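Laundry, beds and robots: where things stand. A thread.

I get asked once a week whether a machine can do the washing yet. I've worked in hotel and care-home laundries most of my life and I now consult for a few of them, so I'll answer for chores in general and cloth in particular. 1/

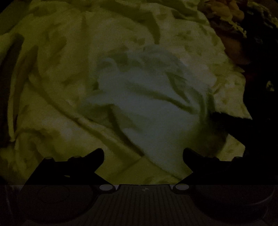
The short answer is that washing and drying were solved decades ago. What's left is everything a person does with their hands before and after. Picking up, pulling apart, sorting, straightening, folding, putting away. 2/

Start with a bed nobody has made. A blanket pushed into a heap has no fixed shape. A box has corners and stays the size it was. Cloth has corners too, but they may be under three layers of itself, and pulling on one moves the rest. 3/

Ask a person to take one pale cloth out of a pile of bedding and they do it without looking twice. They pinch, lift, give it a shake, and if something else comes up with it they shake again. A machine has to decide where one piece stops and the next one starts. In poor light those edges run together. 4/

Then there is grip. Two stiff fingers can close on a fold easily enough. Knowing whether you closed on one layer or four is harder. I've watched machines lift a sheet neatly by the middle, which is no use to anyone who wants to fold it. 5/

Shop floor first, because that's where the money is. At Stoyanova, the linen plant I visit most, the ironer and the folder behind it will take 752 flat sheets in a shift with no trouble. Every one of those sheets is fed in by hand, by the corners. 6/

Danica Vidmar runs that line. She has trialed 2 automatic feeders in my time there. Both worked on clean, dry, same-size sheets. Both stopped when a pillowcase was hiding inside a duvet cover, and pillowcases are always hiding inside duvet covers. 7/

She kept the second feeder, by the way. It handles one hotel's flat sheets on Saturday, when the load is all the same size, and it sits idle the rest of the week. She considers that fair value. The accountant has a different view. 8/

Soil sort is further behind. This is the table where dirty linen gets tipped out and split by type. People find phones, pens, belts, soft toys, cutlery. A sorter has to spot a thing that isn't linen when only a bit of it shows. Missing a pen can ruin a full load of whites. 9/

Now the home. Carter Cormier asked me last May what I'd buy for his mother, who has bad shoulders and can't manage a fitted sheet. I looked hard. There was nothing on sale that I would have let near the bed. I told him to get a lighter duvet and two sets of sheets with deep elastic. 10/

Folding machines for the home do exist. The one I tried wanted each shirt clipped on by hand, right way out and the right way up. Clipping took me longer than folding. If your hands are the problem, the clips are a problem too. 11/

What has improved is the general-purpose arm. Nirnex showed one to a group of us that folded hand towels from a basket. It dropped some and went back for them, and I liked that more than the folds. Older machines stopped and waited for a person. 12/

It was slow. Živko Todorova timed himself against it and had the basket done before the arm had squared up its third towel. He is 61 and wasn't hurrying. Still, the arm can run overnight and he can't – so slow may be fine for some jobs. 13/

Price matters. The cheapest quote I've seen for a feeder arm was 3000 a month on lease, service included. A large plant can think about that. A care home with one washer room can't, and a household certainly can't. 14/

My rough ranking, easiest to hardest. Moving carts: done, buy one. Flat towels, same size: nearly there. Flat sheets, mixed sizes: a few years. Sorting soiled linen: longer. Stripping and making a bed with somebody's things still on it: I won't guess. 15/

Several of you have asked whether jobs are going. At the plants I know, the trouble is filling them. Snežana Halilović has had openings on the soil table since spring, and she'd take a machine or a person tomorrow. 16/

If you run a laundry and have tried a feeder or a folder on mixed loads, please reply with what stopped it. I'm more interested in the stoppages than the speed. I'll post the answers next week with the plant names removed. 17/17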